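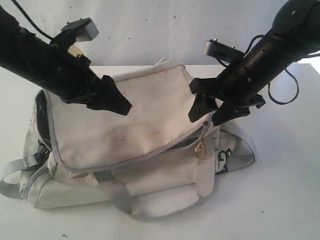
Andum 24 shoulder bag

Fabric bag with a top flap and a small dark navy print near one end, supplied for trade customers, clubs and shops that add their own mark. Cut and sewn at Ramumthorpe.

Specification
Product code: 1407
Fabric: cotton canvas, 300 gsm, undyed thread
Capacity: 24 litres
Strap: 131 cm at full length, adjustable, not removable
Closure: flap with zip, no magnet
Colour: pale grey
Lining: dark

Construction
Side seams are double stitched and bound on the inside. The base is a separate panel folded up at both ends, so the load sits on cloth and the seams carry less of it. Strap ends are box stitched through two layers of canvas.

Printing
The flap takes screen print and transfer. Keep artwork clear of the hem, where the extra thickness leaves gaps in the ink. Embroidery is possible on the flap only and should be done with a light backing. Dudás supplies a flat board that fits inside the bag and holds it square during printing - order it separately.

Care
Wash at 30 degrees, inside out. Do not tumble dry. The canvas shrinks slightly on the first wash, more in height than in width. Iron on the reverse of any print.

Ordering
Sold in packs of 24. Part packs are not available. Samples are charged at the single price and credited against a first order. Bags with faults in the cloth or stitching can be returned unprinted; printed bags cannot.

Trade orders are handled by Jalesell. For fabric swatches or bulk prices, write to Waqas Ghauri at the sales desk.

Page updated August 6, 2026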